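Grillside Stacking Tray, Teal

Product code 103-T
Range: Grillside
Sold: singly or in packs of 10
Availability: in stock

The Grillside stacking tray is a plain rectangular tray for carrying and storing food, cutlery and small kitchen goods. It is made for canteens, café kitchens, garden centres with a food counter and anyone who does a lot of outdoor cooking at home. It is made by Floteck and supplied in the UK by Nultirwood.

The tray is moulded in one piece from food-safe polypropylene. There are no joins or fixings for grease to collect in. The rim is rounded on all sides so that it can be held with one hand on each end, and the corners are curved on the inside to make wiping down easier.

Size and weight

Length: 400 mm
Load limit: 10 kg, evenly spread
Material: polypropylene
Dishwasher safe: yes, commercial and domestic
Microwave safe: no
Colours: teal, red, white, charcoal

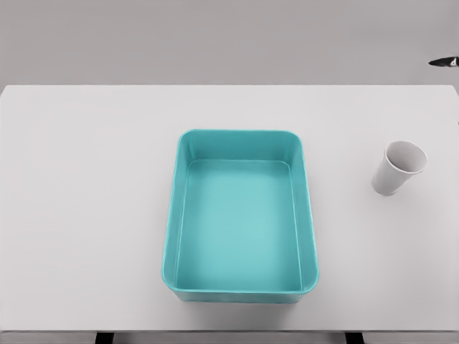
Grillside tray in teal, computer-rendered view. Shades on screen may differ slightly from the moulded plastic.

Colours and kitchen zones

Many kitchens use tray colour to keep raw and cooked food apart. The four colours are the same size and will stack with each other, so it is worth agreeing which colour is for what before ordering. Teal is often chosen for cutlery and dry goods, with red kept for raw meat. We do not print labels on the trays, but the Ljungberg clip-on label holder fits the rim and takes a standard card insert. Label holders are sold separately.

Stacking and storage

Empty trays nest inside each other. A stack of 18 will fit on a normal kitchen shelf, and we do not recommend going higher than this on open shelving. Filled trays should not be stacked directly on top of one another unless the Ljungberg spacer bars are used. The bars slot over the short ends and lift the upper tray clear of the contents below.

Trays can be kept in a cold store or chest freezer. Let a frozen tray stand at room temperature for a few minutes before twisting it to release the contents. Polypropylene becomes more brittle when frozen and may crack if it is knocked against a hard edge.

Cleaning

Wash before first use. Warm water and ordinary washing-up liquid are enough for most jobs. Tomato, turmeric and paprika can stain the lighter colours if left overnight, so rinse these off the same day. Do not use wire wool or scouring powder, which will scratch the surface. Trays used outdoors should be brought in afterwards, as long spells in strong sunlight will fade the colour.

Do not place the tray on a hob, a barbecue lid or any other hot surface. Pans and grill plates straight from the heat should go on a metal stand or a wooden board.

What is supplied

One tray, or 10 trays in a cardboard outer. No lid is included. The flat lid for this size (code 103-L) comes in clear only and fits all four colours. The older lid with the raised handle fits the previous Grillside tray and will not close on this one. If you are not sure which version you have, look under the tray: the current model has the product code moulded into the base.

Delivery and returns

Orders placed before 2 pm are sent out the same working day. Packs of 10 go by carrier and need a signature. Unused trays can be sent back within 30 days in their original packing. For hygiene reasons we cannot take back trays that have been washed or used, unless they are faulty.

The red tray is out of stock until April. Orders that include red will be held and sent complete unless you ask us to split them.

Goes with

Flat lid, clear, 103-L
Ljungberg label holder, pack of 10
Ljungberg spacer bars, pair
Grillside cutlery divider, four sections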